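News > Research > Releases

Larnov Reports Method for Learning Two-Handed Table Tasks From Worn Controllers

Larnov today released results from Jellon, a method for training two-armed robots on motion recorded directly from people's hands. The work was carried out with Oberholzer, which supplied the arms used in testing.

In Jellon, a person wears gloves with a tracked controller fixed to the back of each hand and carries out an ordinary task at a table, such as moving rice between plates. The position of both hands is recorded along with video from head height. No robot is present during recording.

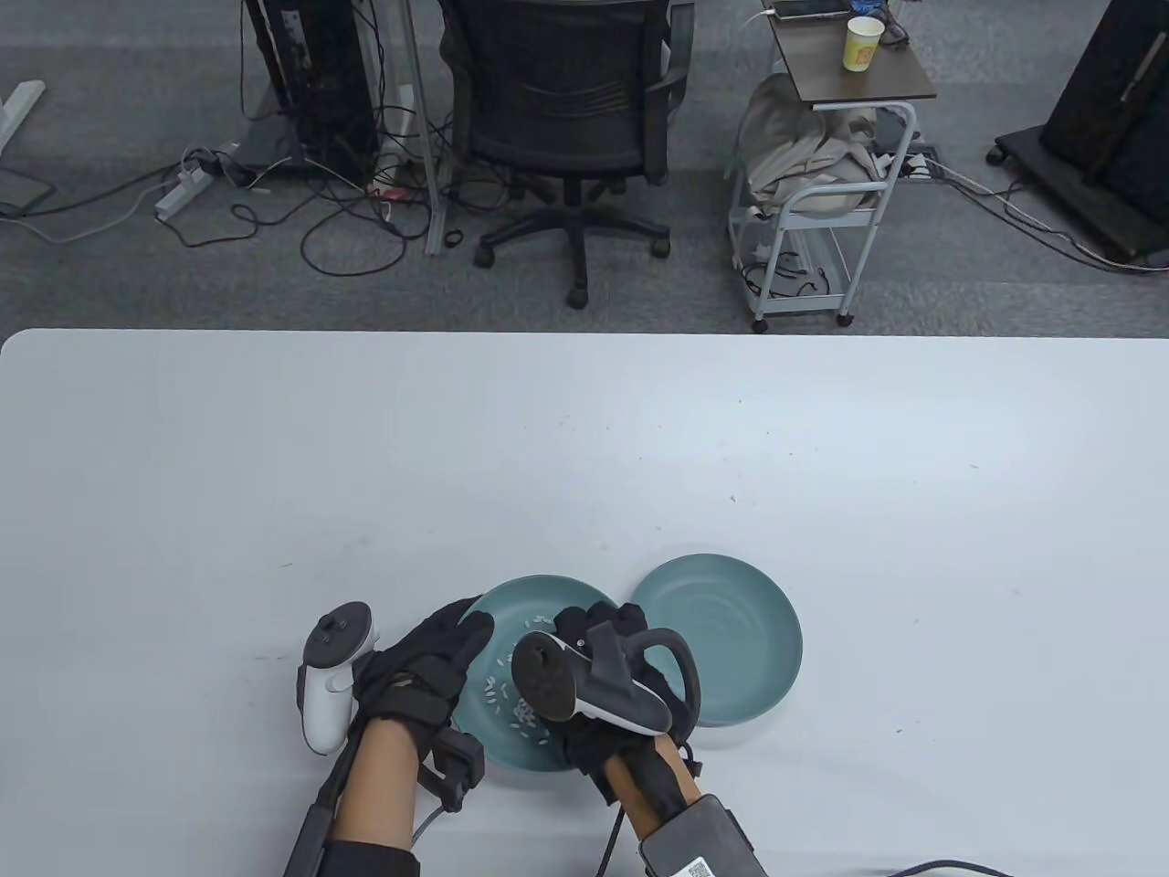
The training set holds 2,109 recordings of 40 tasks. Small, light food items were included on purpose - they scatter easily, and errors in wrist angle show up at once. Each recording is trimmed at the start and end, then mapped to the reach and joint limits of the robot arm.

In testing, a policy trained on the full set was compared with one trained on 500 recordings. Each was given 50 trials per task. The larger set gave fewer spills and fewer dropped plates, with the clearest gain in tasks where one hand steadies a dish while the other works.

"Wrist timing was the weak point in our earlier version," said Divina Sarmiento, who leads the project at Larnov. "We now align the two hands to a single clock before any training is done."

The method does not yet handle liquids or stacked dishes. Recordings will be shared with research groups through the Gosura archive in October, together with the mapping code.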